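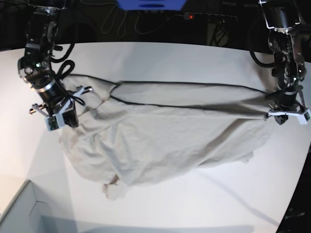
Light beige cloth, stretched between two arms over a white table.

1/ Fabric weight is quoted in grams per square meter (gsm). It says how much a square meter of cloth weighs. It does not give you thickness, opacity or strength. A thread on reading the number.

2/ A loose knit and a tight plain weave can both come in at 200 gsm. The knit will be thicker and let more light through.

3/ Mills quote either greige weight or finished weight. Tudden lists finished only. Putora lists both, in separate columns, and I wish more mills did.

4/ Checking it yourself: cut a square 10 cm on a side, weigh it in grams, multiply by 100. Use a scale that reads to 0.01 g. Stay well clear of the selvage – it is often denser than the body.

5/ Let the cloth rest flat overnight first. Cotton picks up moisture from the air and the reading moves with it.

6/ My last Makori canvas was sold as 400 gsm and came in nearly 40 under. I cut three more squares from other parts of the roll. Same result.

7/ Dudero prints a tolerance on the spec sheet. If yours doesn't, ask for it in writing before you order.

8/ Ounces per square yard to gsm: multiply by 33.9. Linear yard weights need the roll width as well. Shrinkage on Monday.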